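ACTA DE LA REUNIÓN EXTRAORDINARIA DE SEGURIDAD Y MANTENIMIENTO

Planta de desmontaje de Celville. Línea de equipos informáticos.
Mes: diciembre
Hora de inicio: 9:30
Hora de cierre: 11:05

Asistentes: Francine Pelletier (dirección de planta, presidencia), Normand Lévesque (mantenimiento), Jade Lavoie (prevención de riesgos), Damir Lazarević (programación de células), Trevor Gill (Huet, servicio técnico de la pinza).

Secretaría: Jade Lavoie

1. Aprobación del acta anterior

Se aprueba sin enmiendas. Queda pendiente de aquella sesión el cambio de luminarias del pasillo de carga, que se traslada a la próxima reunión ordinaria.

2. Incidencia en la célula Mokel

Toma la palabra el señor Lévesque para exponer los hechos. Durante una serie de extracción de cables en ordenadores de sobremesa, la pinza no obedeció la orden de apertura y mantuvo sujeto un cable plano mientras el brazo iniciaba la retirada. El operario pulsó el paro de emergencia. El brazo se detuvo, pero la pinza siguió cerrada y fue necesario liberar el cable a mano. No hubo lesiones. La carcasa se desplazó sobre la mesa y el conector del cable quedó arrancado.

El registro de la célula recoge el código 277 (posición de dedos no confirmada). El señor Lazarević señala que el mismo código había aparecido en turnos anteriores y que se había rearmado la célula sin abrir parte de avería. La presidencia pide que conste en acta.

El señor Lazarević presenta a continuación la tarea afectada. La pinza entra en la caja abierta y trabaja entre la placa base y la jaula metálica de las unidades, donde coinciden el cable plano y el cable azul de datos.

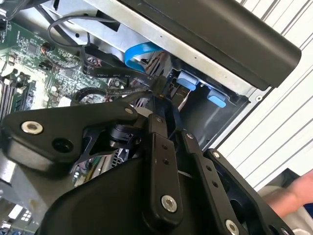
Figura 1. Pinza en el interior de la caja, junto al cable plano y la jaula de unidades.

El señor Gill informa del examen de la pinza en el taller de Huet. El pasador de la articulación central presentaba desgaste y uno de los dedos podía quedar retenido antes de completar el recorrido de apertura. La unidad acumulaba 353 horas de servicio desde la última revisión, cuando el plan de mantenimiento de la planta fija el engrase y la comprobación de holguras cada 200. El señor Lévesque reconoce el retraso y lo atribuye a que el contador de horas se reinició al sustituir el controlador.

La señora Lavoie pregunta por qué el programa permitió la retirada sin confirmación de apertura. El señor Lazarević responde que la espera de dicha señal se había suprimido en la versión en uso para acortar el ciclo. El cambio no pasó por el procedimiento de modificaciones. Se abre un turno de intervenciones sobre quién debe autorizar los cambios de programa, sin que se alcance acuerdo; la cuestión se remite a la dirección.

3. Presencia de personas en la zona de trabajo

La señora Lavoie expone que la tarea se realiza con una persona al lado de la caja y que la evaluación de riesgos vigente no contempla el acceso de las manos al alcance de la pinza. Se examina la figura 2.

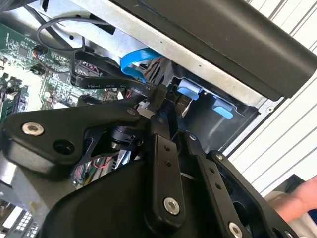
Figura 2. Pinza sobre la caja abierta; mano de una persona en el lado derecho.

El señor Gill recomienda sujetar la carcasa con un útil fijo y ofrece el modelo Grernell, que la planta ya emplea en la línea de monitores. El señor Lévesque objeta que ese útil no admite las cajas de formato reducido. Se acuerda probarlo primero con las de tamaño estándar.

Respecto a la apertura manual de la pinza tras un paro de emergencia, la señora Lavoie hace constar que el personal de tarde no ha recibido formación sobre la maniobra. El señor Gill entregará la instrucción del fabricante en español.

4. Acuerdos

4.1. La célula Mokel permanecerá fuera de servicio en modo automático hasta que se monte la pinza reparada. Responsable: N. Lévesque.

4.2. Se restablecerá en el programa la espera de confirmación de apertura. La velocidad de retirada se limitará a 100 mm/s dentro de la caja. Responsable: D. Lazarević.

4.3. Todo código 277 dará lugar a parte de avería. No se rearmará la célula sin el visto bueno de mantenimiento. Responsable: N. Lévesque.

4.4. Se revisará la evaluación de riesgos del puesto y se impartirá la formación pendiente al turno de tarde. Responsable: J. Lavoie.

4.5. Huet remitirá el informe escrito sobre el pasador, con fotografías de la pieza. Responsable: T. Gill.

5. Ruegos y preguntas

El señor Lazarević solicita acceso de lectura al contador de horas desde su puesto. Se concede.

La señora Pelletier recuerda que los partes deben entregarse firmados al final de cada turno.

Sin más asuntos que tratar, se levanta la sesión a las 11:05.

V.º B.º de la presidencia: Francine Pelletier
La secretaria: Jade Lavoie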